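# Kukau Cup

The **Kukau Cup** is a student robotics competition held each spring at Brisness Technical College. Teams from colleges in the region program robot arms to handle household items on a table. It grew out of a lab course in robot handling and was opened to outside teams after its second year. A team has between two and five members, and first-year students may enter.

## Format

Each team works at a bench for 18 minutes per round. The arms and grippers are supplied by the college, so teams compete mainly on software. Tasks are drawn from a list published in August and usually involve opening, sorting or putting away. Up to 100 points are awarded per round, with deductions for dropped items and for touching the bench.
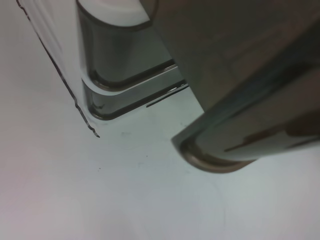

Camera placement is left to the teams, within a weight limit. Most entries use one overhead view and one close to the gripper. The close view is used for the last part of a grasp, when the fingers hide the item from above. It has known drawbacks: the fingers take up much of the picture, and the nearer one can be blurred. On a plain white tabletop there is also little for tracking software to follow apart from a few small specks, and several teams have lost points to position drift for this reason. The rules do not allow printed markers on the table.

## Storage task

The storage task was added in the third year and is worth the most points. An item has to be placed in an organizer or taken out of it without shifting the organizer from its spot. Teams may use one arm or two.

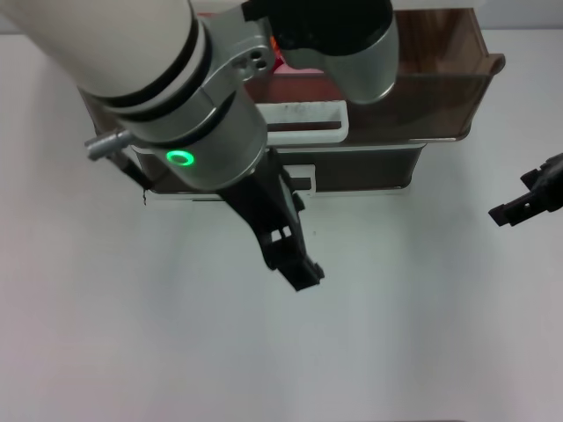 Two-arm entries tend to be slower but lose fewer points for shifting, as one gripper can steady the organizer while the other works. The rules treat contact between the arms as a fault – 2 points each time – and a third contact ends the round.

## Prizes

The winning team receives 2000 dollars toward equipment, paid by Findia, a maker of motor controllers. The Lindqvist Award goes to the team with the best written report and carries no money. Reports are kept in the college library and can be read on request.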